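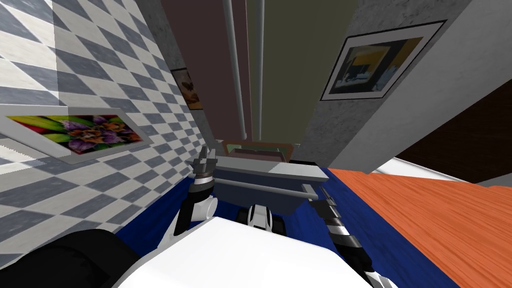
Demetrio Vidal had asked for the stop to come before anyone was sure what the fault was, and he repeated that at the staff briefing in November: a robot that closes its hand when it has been told to open it should not be running near people, whatever the log says.

Gridero has paused all work with its two-armed Pruken robots at the Manzano test site after a gripper fault. No one was hurt. The pause also covers the units on loan to Estine, which uses them for bin handling.

What happened

The fault took place during a bin-handling run at Manzano. The robot had taken hold of a metal bin with both grippers and set it down. It was then told to release. The left gripper opened. The right gripper reported that it was open but stayed closed on the bin. The robot went on to its next move, which was to draw both arms back toward the body.

The right arm pulled the bin off the table. It fell to the floor on the operator's side of the work area. The operator was standing behind the marked line and pressed the stop button. The arms stopped 2 seconds later. Under Gridero's own rules they should have stopped at once, and the delay is being treated as a separate fault.

What we have found so far

Gridero engineers have rebuilt the run in simulation and repeated it with the same software that was on the robot. Out of 117 repeat runs, 33 ended with the right gripper reporting open while it was still closed. The left gripper did not show the fault in any run.

The cause appears to be in the way the control software reads finger position. When a release command arrives while the wrist is still turning, the software can accept an old reading as a new one. The robot then treats the release as complete. The error is more likely when the bin is held near one end of its handle, where the wrist has to turn further.

We have not yet found the cause of the late stop. The stop button and its wiring were tested after the incident and passed. Work is now on the part of the software that passes the stop signal to the arms.

What we are doing

The following steps are in place now:

All two-armed Pruken units are switched off at the main supply.

Control software release 112 has been withdrawn. Sites must not reinstall it or go back to an earlier release without written approval from Gridero.

A corrected release is being tested in simulation. It makes the robot wait for a fresh reading from each finger before either arm can move away from an object. It also compares that reading with the load on the wrist. If the two do not agree, the arms hold still and an alarm sounds.

Tests on a real robot will not start until the cause of the late stop is known. The first of them will be done with an empty work area and the operator outside the room.

What customers should do

Leave the unit switched off. If a gripper is still closed on an object, do not try to free it by hand. Support the object from below, keep clear of the space between the arms, and call the Gridero service desk, which is open from 7 a.m. to 7 p.m.

Keep the unit's log files. Sites that have seen a gripper fail to open, even once and even if nothing was dropped, are asked to report it with the time of the event and the type of object held.

Single-arm Pruken units use different control software and are not affected. They may stay in service.

Estine has moved its bin handling back to manual work during the pause. Gridero will cover the cost of the loan period lost.

Gridero will issue a further notice when the work on the stop signal is complete. No date has been set for returning the two-armed units to service.

Contact: Gridero Press Office, Manzano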